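The Shelf at Number 16

The store in Restville closed in June, and by then there was not much left to close. Vasiliauskas had run it for thirty-one years and his father had run it before him. The sign still carried the father's first initial. People drove to Haltora for groceries now, forty minutes each way, and came back with more than they needed.

Khrystyna Symonenko had worked the register since she was nineteen. She lived at number 16, two doors up, in the house her mother left her. On the last afternoon she wiped the counter, turned the bolt on the back door and brought the keys to the old man, who was sitting on a milk crate by the loading dock with his hat on his knee.

"What do I owe you?" he said.

"Two weeks."

He counted it out in twenties. It came to 700 dollars, which was too much, and she said so. He told her to take it and buy herself a decent coat. She put the money in her purse and did not mention it again.

"Take something off the shelves too," he said. "Whatever they leave, the county will throw out."

She said she didn't want anything. He said that wasn't the point. They talked for a while about his sister in Plotudmont, who had a spare room and a bad furnace, and whether he would go there before winter or after. He thought after. She thought he should go while the road was good.
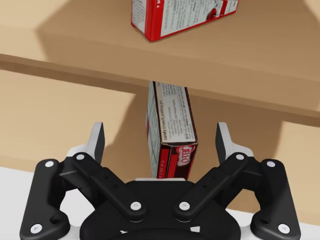
Vasiliauskas said the road had never been good, and that his father used to walk it with a handcart when the truck was down, eleven miles with flour and lamp oil, and was never once thanked for it. Then he put his hat on and went inside to turn off the coolers.

She had not expected the quiet. The coolers had hummed under everything for so long that when they stopped she could hear the clock over the door, and a car going by on the county road, and the old man breathing through his nose as he read the label on the breaker box.

"Is that the one?" he said.

"That's the one."

He threw it. The lights went off in the back and stayed on in the front.

The people who came that evening were mostly people she knew. They had heard the doors would be open until eight and that nobody would be at the register. Mrs. Dell took the birthday candles and all the canning lids. The two boys from the gas station took the soda and a mop. A man she had never seen before took the bell off the counter, and Khrystyna followed him out to his car and asked for it back. He gave it to her without any argument. She gave it to Vasiliauskas, who looked at it and set it down where it had been.

By seven-thirty there was very little left to take. She walked the aisles with a box under one arm, picking up twist ties and price tags. The old man stood at the front window with his back to her. He was reading the number painted on the glass, 1616, which was the telephone number from when the town needed only four digits.

"You never changed that," she said.

"Anybody who wanted me knew where I was." 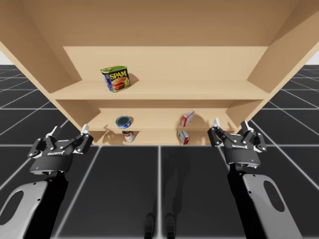
One can of SPAM, and the rest of the board bare.

She asked him if he was hungry. He said he could eat. There was a hot plate in the office and a skillet that had hung on the same nail since before she was hired, and she cut the meat thick and fried it until the edges went dark. They had no bread. They ate with plastic forks off two paper plates and he told her about the winter the river came over the bridge, when his mother fed the road crew for three days and wrote every meal in the ledger, and the county never paid.

"Did she ask them to?" Khrystyna said.

"Every year. She sent the bill at Christmas."

"What did they say?"

"They sent a card."

She laughed, and he seemed pleased. He ate everything on his plate and then what was left in the skillet. When he was done he took the ledger down from the top of the file cabinet and turned to the page. It was all there in blue ink — eggs, coffee, potatoes, coffee again — with a total at the bottom underlined twice. He tore the page out along the binding, folded it and gave it to her.

"You're the one going to be here," he said. "Send it."

At eight she locked the front door from the inside and they went out through the dock. He had his suitcase in the truck already. She saw that and didn't say anything. He told her the dairy might call about the crates, and that the cat belonged to whoever fed it. Then he asked her whether the shelves were any use to her. They were good wood, he said, and his father had paid for good wood.

She said she had a wall they might fit on.

He backed the truck around slowly, the way he always did, and stopped at the road for longer than he needed to. No cars came from either direction. Then he turned left, toward Plotudmont, and she stood on the dock until she couldn't hear the engine.

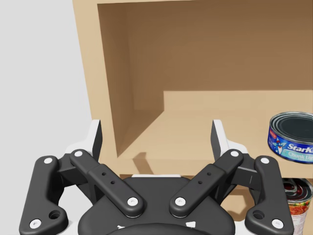
Pale wood against a plain wall.

She used the shelves for jars. It took her most of July to get them level, and one side never was. In December she bought a box of envelopes in Haltora, copied the total onto a clean sheet of paper and mailed it to the county office with a note asking for prompt payment.

The card came in January. It had a cardinal on it. She drove it over to Plotudmont the next time the road was clear.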